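Search this book Go

Chapter 5
Who Counts as a Journalist?
3 min read

When the Stalelbridge authorities held a reporter for the Plallo wire last October, they said she was a "media worker" with no press card. Her editors said the card had been refused twice. Be wary of both statements. Each side picked the word that helped its case.

Governments like press cards, and so do many reporters. A list of 300 approved names is easy to print and easy to shorten.
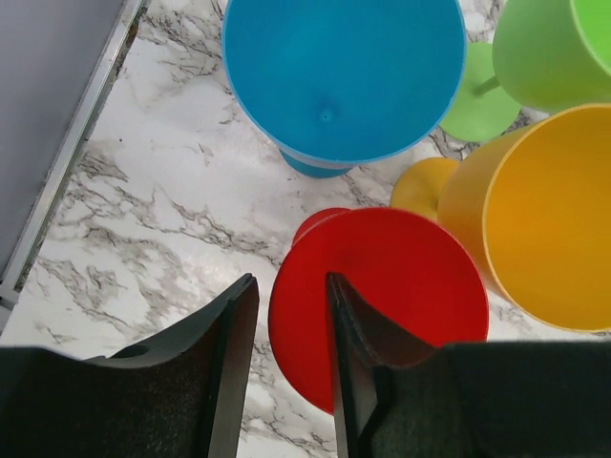
Thitima Thongdee argues that a card at least gives a detained reporter something to show at the police station. Perhaps. In the Hadach cases, 70 people had one in a pocket when they were picked up.

This chapter looks at who issues the cards, who pays for them, and what the word "accredited" is worth in court.

Comments

ginting_reader: The fee in my city is 2,000 and you still wait outside.

Mo: Does chapter 6 cover bail?

pressroom9: I'd trust the court records before either side.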